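4.2 Cell setup and contact calibration

The simulated cell, called Rirkela in the rest of this paper, consists of one arm, one gripper, and a furnished household room. It was first assembled for reach tests on open floor and later adapted for picking objects from gaps between furniture. The adaptation took more effort than the original assembly, and most of that effort went into three items: the base transform, the finger contact model, and the collision shapes of the cabinets. We report each of them in the order in which they have to be set, as a later item cannot be tuned while an earlier one is wrong.

Base transform. The arm is mounted at a fixed pose in the room. Its transform is stored in a single file and read by both the planner and the renderer. Earlier versions kept two copies, and a rounding step in the export script caused them to drift apart by 8 mm. The error had no effect on open floor. Between two cabinets it was enough to make the planner accept paths in which the wrist passed through a side panel. After the copies were merged, a startup check was added that compares the flange position reported by each module and stops the run if they differ.

Finger contact model. The gripper uses the Cimetti contact package with the default solver. Each finger is covered by a chain of convex pieces, and contact is evaluated at 300 Hz. With the default stiffness, light plastic objects were pushed out of the grasp during closing, a fault that shows up in the force log as a short spike followed by zero load. Lowering the stiffness removed the spike but let the fingertip sink into the object. The setting we kept is a compromise — stiffness is reduced only while the fingers are moving and restored once the closing speed falls below a threshold. Ribbed surfaces are replaced by a smooth cylinder for contact purposes, although the ribs are kept in the visual mesh. Readers who need slip behavior that depends on surface relief should not use our configuration as it stands.

Collision shapes. Furniture was imported from the Vastano asset set. The collision hulls supplied with the larger units were convex and covered the recesses, so that any open space under or beside a unit was treated as solid. D. Limsakul rebuilt the hulls by hand from boxes, leaving the recesses free. A margin is added around each box during planning and removed during execution. Without the margin, the planner prefers paths that graze the panel edges, and small tracking errors then end the trial.

Camera. The view used for inspection looks steeply down on the grasp region. A lower view was tried first, but it gave a poor sense of the clearance between the gripper and the base of the furniture. The standard check after any change to the cell is a grasp of a slim plastic bottle standing upright on the marble floor beside a tall cabinet (Figure 6). The palm is placed on one side of the bottle and a finger is brought across its front. 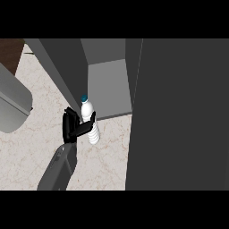
Figure 6. Inspection view of the bottle check. The gripper holds the bottle next to the base of the tall gray cabinet.

The check is repeated 80 times with small random offsets in the starting pose of the object, and the force log is saved for every repetition. A change is accepted only if no repetition shows the spike described above. We do not use the rendered view to decide acceptance, as penetration of a few millimeters is hard to see at this angle. It is used to find gross faults, such as a hull left in its imported state or a finger whose visual mesh has come loose from its collision chain.

Routine upkeep. The physics state is rebuilt from file every 700 trials. Longer sessions showed a slow growth in solver time, which M. Ajayi traced to contact pairs that were never released after an aborted grasp. A patch to the Polishchuk scheduler releases most of them. The periodic rebuild has been kept, and its cost is small compared with the time spent in planning.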